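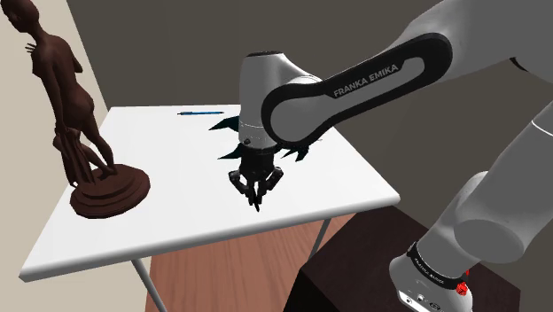
Bisberg cheese fair: worth the drive?

Posted 12/6/25

The poster promised "the whole valley on one plate." I have been to enough food fairs to know that this usually means one good stall, four selling the same fudge, and a long line for coffee. I went anyway. The drive from Nernitz is 54 miles, the last stretch behind a tractor, and parking in the field cost me six dollars, cash only, which the website doesn't mention.

The program listed 192 cheeses. Maybe so, if you count every wheel with a different herb pressed into the rind. I tasted until my tongue gave up and would put my own number of distinct cheeses a good deal lower. The plain ones were better. Smoked paprika has a lot to answer for.

Best thing in the hall was the two-year hard cheese from the Grecu dairy, sold in rough chunks off a board by a woman who didn't smile or offer a discount. Nutty, a bit sweet, crunchy near the rind. I bought a pound and a half. Their younger version is rubbery and I don't see the point of it, though it was selling faster.

Skendetitz sent three producers this year, all goat. Two were fine. The third had a blue that tasted mostly of ammonia, and when I said so I was told it was "at its peak." It may have been.

At eleven there was a talk by Cosmin Toma on raw milk and pasture. He knows his subject and I liked the part on how the taste shifts in April when the herds go back out. I was less taken with the claim that you can tell which hillside a cheese came from. He passed two samples along the rows and asked us to say which was the north slope. The room split down the middle, and he seemed to take this as support.

The judging is still a mystery to me. The gold medal went to a washed-rind from a maker with 300 cows and the biggest stand in the hall, right by the entrance. It was a decent cheese — salty, soft, a little dull. I asked at the desk whether the tasting was blind and got a leaflet. The leaflet says there were 730 visitors last year. It says nothing on the judging.

Lunch was a toasted sandwich, nine dollars, with the cheese still cold in the center. Bring your own bread and eat what you buy. There are benches out back by the creek, and it's quieter there than under the loudspeakers.

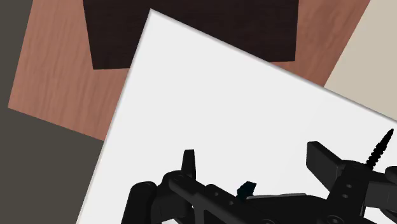

Can you taste before you buy?

At most stands you can, though the aged cheeses are sometimes kept back until you ask, and a couple of sellers charged a dollar for a slice of anything over a year old.

I'd go again for the Grecu chunk and skip the rest by noon. Take cash and a cooler. The two card machines in the hall were both down when I left, and the car smelled of goat all the way back to Nernitz.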